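# The last shift at Abella depot

Monday mornings used to begin at ten to four, when the first driver came in through the side gate and put the kettle on.
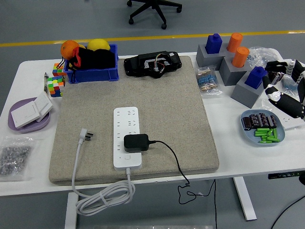 The depot at Abella has worked trams for longer than any of its present staff can remember, and it will stop doing so in August. The cars will move to the new yard at Wellier, on the far side of the river, where there is room to park them in straight lines under a roof. Abella was built on a corner plot. Its tracks fan out from a single set of points, and a car wanted from the back can only leave once the ones in front have gone.

Rodel Mangubat has been yard foreman there for most of his working life. He plans the night parking on a sheet of squared paper, with the early cars nearest the gate and anything due for repair at the far end. "If one driver comes back late, the whole sheet is wrong," he says. "You start again with a rubber."

The fleet is a mixed one. Most of the cars are the single-ended type bought second-hand when the hill route was extended, and they have to be turned on the loop behind the paint shop. Car 64 is older, with doors at both ends and wooden slatted seats. It goes out on Sundays in summer and for the occasional wedding. Renato Fajardo, who looks after its motors, learnt the job from a fitter who had learnt it on the same car. Parts are made in the workshop or taken from a scrapped sister car that stands behind the wheel lathe with its windows boarded.

Fitting new equipment has been slower. Trikodeo supplied the ticket machines, and the first batch would not fit beside the controller on the older cars. Brackets had to be cut by hand. The machines work well enough now, though drivers complain that the screen is hard to read in low sun on the climb to Zososard.

That climb is the reason many people know the line at all. The route leaves the market, runs along the main street on shared track and then takes to its own ground beside the cemetery wall, where the gradient is steepest. Sand is dropped on the rails in wet weather. In leaf fall a works car goes up before the first passenger service, brushing as it goes.

Saqib Hashmi drives the early turn. He likes the stretch above the wall, where the town lies open on the left-hand side, and dislikes the junction at the bottom, where lorries wait across the rails. At Wellier he will start his shift 3 miles further from home. The operator has promised a staff bus, but the timetable for it has not been posted.

What happens to the old building is undecided. Rhea Lacson, who edits the local transport society's newsletter, would like to see the two tracks nearest the street kept for car 64, with the rest let as workshops. The society's petition has 1165 signatures. The council has said it will look at any proposal that pays for the roof, and the roof needs a lot of work.

Until then the squared paper stays on its nail by the office door. The cars come in after midnight, one behind another, and Mangubat walks out with his torch to meet them at the points.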